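**Stuka project: progress to 17 December 2024**

We set out to learn why people believe odd things about science, and whether a friendly chat does any good. The Prusine survey closed with 1169 replies. After removing the blanks, the duplicates and one long poem about the Moon landings, 1120 are usable. We had promised you 2000, a figure chosen on a very sunny afternoon.
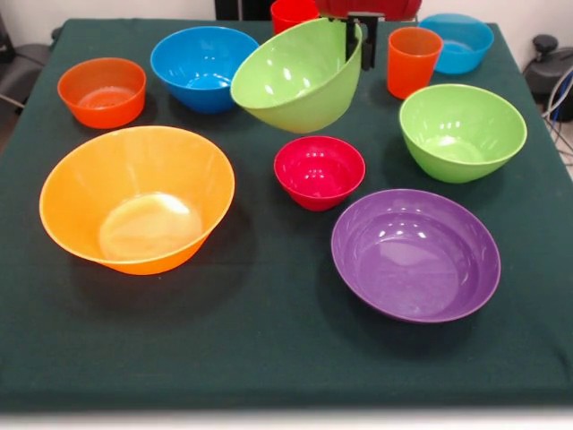
*Bowls and cups on the green cloth.*

Of the usable replies, 965 came from people who said they "do their own research". We should have asked what that meant. The follow-up form now does — at the price of a second page, which several testers have already declined to turn.

The Stokska talks went better. Attendance held up, and the questions from the floor were longer than the talks. Our leaflet on vaccines was taken home in good numbers, though we can't swear it was read.
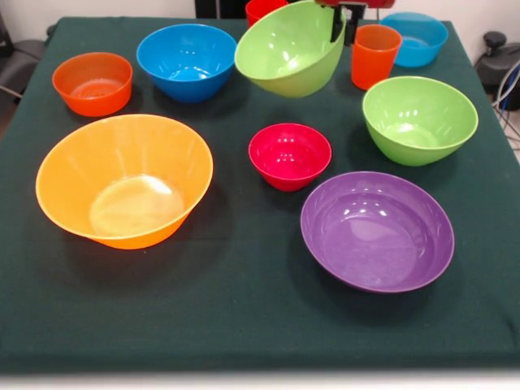 Spending is within budget apart from printing, where Sasaki charged us twice and has agreed to refund once. Interviews start in January. We ask to move the unspent travel money into transcription — believers, we find, talk at length.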